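Chapter 4
Sorting and Grouping

Akport, a small pet supply shop, takes in mixed toys every July. When Noel Magbanua started there, all of them went into one bin, and a customer who wanted a rope toy had to dig for it. His first job was to put them in order.

To sort is to decide which things belong together. The rule you use is called the sorting rule. Magbanua tried color first, but many of the toys had more than one. He then tried kind – balls, rope toys, soft toys – and that went faster.

In this chapter you will choose a rule, test it on a small set, and change it when it fails. You will need a tray of mixed objects and a few boxes with a hole in the top of each. Section 4.1 begins with a set like the one Magbanua used. 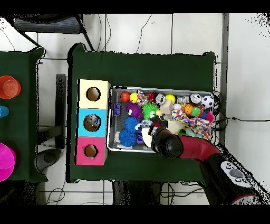
Some objects fit more than one group. A spiky ball is a ball, but it could also go with other spiky toys. Write down what you decide and treat the next one the same way. Section 4.2 returns to this problem with a stockroom of 2000 items.

Key terms: set, group, sorting rule, overlap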